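Re-squaring the wrist camera on the block-stacking cell

Posted April 20, 2018 by Afonso Carrilho

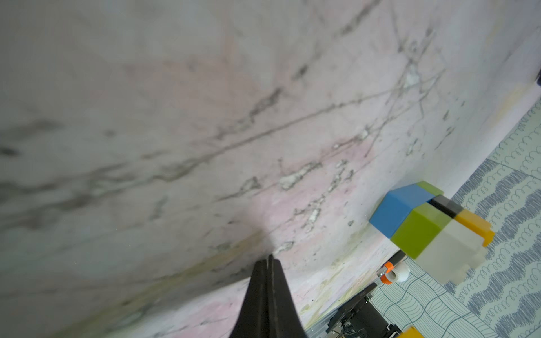 Wrist camera view with the fingers closed. The tip points up from the bottom center, with the toy blocks to the right.

These are the steps we use at Skollholm when the wrist camera on the stacking cell has been bumped or taken off for cleaning. The job takes 40 minutes if the screws are in good shape. The cell runs the Zultham controller software, but nothing below depends on it except the last section.

What you need

A 2 mm hex key
A soft cloth and lens cleaner
A strip of plain white paper
A few interlocking toy blocks, stacked

Before you start

Stop the program and move the arm to the service position. Press the emergency stop and leave it in until you are told to release it. Unplug the camera cable at the wrist end, not at the cabinet.

Check the fingers

Wipe both fingers and look at the pads. If one has a nick or a shiny patch, replace the pair, even if the other one looks fine. Mismatched pads make the tip close off center, and you will end up adjusting the camera to match a bad finger.

Slide the paper between the fingers and close them by hand. It should be held evenly along the contact area. If it swings, loosen the finger screws, press the fingers together and tighten again, a little on each side in turn.

Mount the camera

1. Clean the lens and the face of the bracket.
2. Start all the bracket screws by hand before tightening any of them.
3. Plug the cable in and leave a loop of slack. Turn the wrist by hand through its full travel and check that the cable never pulls tight.
4. Release the emergency stop and open the live view.
5. Close the fingers. Turn the bracket until the closed tip points straight up in the view and the seam between the fingers is vertical.
6. Tighten the screws, then look again. The bracket tends to creep as the last screw goes down.

You want to see the two fingers taper to a single narrow tip, as in the view at the top of the page. The background can be tilted. Go by the seam and ignore the edge of the work surface.

Light

Look for the shadow of the gripper. A soft one is fine. If it has a hard edge, move the lamp back or put the diffuser on. We fitted a Dreltance diffuser in August and have left it on.

Save and test

Save the new camera position under a new name and keep the old file until the test is done. Set the speed to 5 percent and jog the tip toward the block stack with one hand on the stop. Run the pick routine on the top block. If the fingers come down to one side, go back to step 5. If they are centered but stop short, the height offset is wrong, and that is covered on the Teixeira offset page.

Write the date and your initials in the cell log.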